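Teleoperation Working Group
Minutes of the meeting of 6 May 2018
Place: Runden site, upstairs lab

Present: the bench team, the data team, one guest from Brinkmann. Apologies were received from the Cekau office.

1. Minutes of the last meeting
Approved with one correction. Under item 4, "Berkik station" should read "Runden station."

2. State of the recordings
The data team reported 969 demonstrations recorded for the hose task. Of these, 900 passed review. The rest were dropped, mostly for pauses in the middle of a reach or a gripper closing too early. It was agreed that operators may stop and delete a bad run themselves and do not need to ask first.

The Berkik station has 312 demonstrations of the same task, all guided by hand. Brinkmann asked whether the two sets can be mixed. The data team would prefer to train on each set alone before trying that. No objection.

3. Hand guiding or remote control
Long discussion. Hand guiding is quicker to learn, and new operators get usable runs on their first day. The drawback is that the operator's hands and sleeves get into the head camera view. With remote control the view stays clear, but people tire sooner and the motion is jerky until they get used to the handles.

Decision: Runden stays with remote control for all two-arm tasks. Berkik may go on with hand guiding until December, then the question comes back to this group.

Operators asked for shorter shifts on remote control. Agreed: change over every 2 hours, sooner if the operator wants.

4. Start positions
Some operators begin with both grippers open, others with one already closed. The bench team wants this written down in the task sheet. Open questions are how far apart the arms should be at the start and whether the second gripper should wait beside the curved piece or further back. The bench team will draft two versions and record a small batch of each.

Brinkmann pointed out that dark gray parts are easy to pick out on the white table but hard to tell from the black jaws once they are close together. A lighter set of parts will be tried. The white table and wall stay as they are.

Head camera view, Runden station, with the curved piece standing between the two grippers:

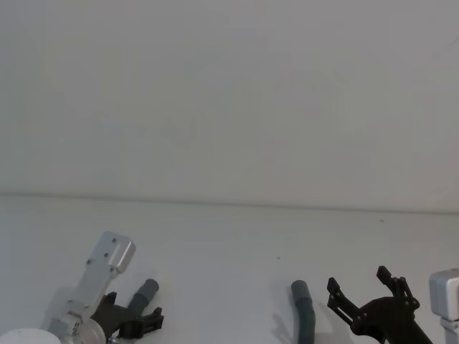 5. Operator handles
The left handle at Runden has play in the trigger. Operators have been squeezing harder to make up for it, and this shows in the gripper data. The bench team will swap the handle before the next batch. Cekau has a spare and will send it over.

6. Any other business
File names still differ between the two sites. The data team will send out the naming rule again.

Next meeting: to be set once the start position batches are in.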